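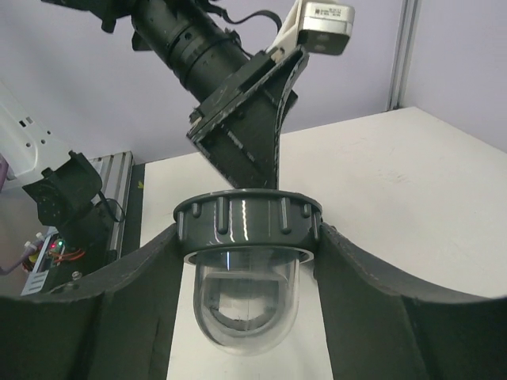
*Wide scooped fingers on the clear dome, with the second arm's tip close to the collar.*

**Gripper corner: the paddles get their turn**

February's bench time went to the finger comparison we have been promising since the fall, back when it was going to take an afternoon. The contenders are the narrow Harkance tips that shipped with the arms and the wide paddles Kivimeck molded for us. The test part is a clear dome with a ribbed collar, picked by a vote in which the only other candidate was a sponge.

Each set of fingers gets 200 grasps at the same closing speed. The Harkance tips dropped the dome 6 times, always on the smooth part and always while somebody from the front office was visiting. The paddles are still partway through their run, so no score yet, but they forgive a sloppy approach and the scripts we write contain plenty of those. Their drawback is bulk. They block a good deal of the wrist camera's view, and our detector has strong feelings about that. 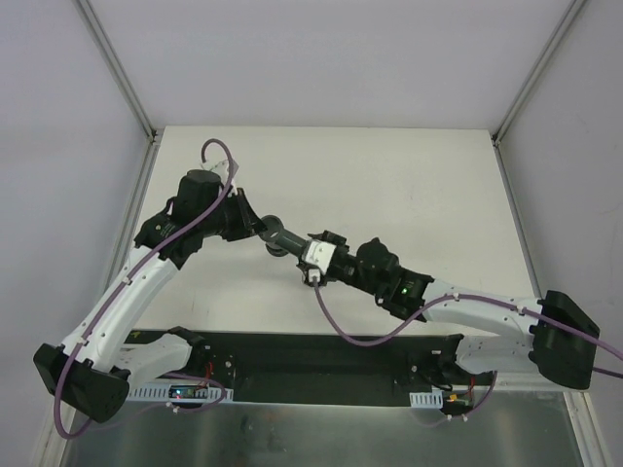 Handing off between the two arms is the slow part. Both bases share one plate, so when one arm stops hard the other feels it, and the Irkano controller politely waits for everything to settle before it moves again. We cut the settling time to 800 milliseconds and got a faster handoff plus a small rattle we are choosing to live with until Sunday.

Cable routing also needs another look. The loops clear the wrists on every pose we have tried, which is a smaller set of poses than the one the planner likes to use.

The Ó Conaill soft pads are next in line. The log stands at 2413 grasps across all fingers so far, and the spreadsheet is on the shared drive under "grippers_final_2". Please don't sort it by color again.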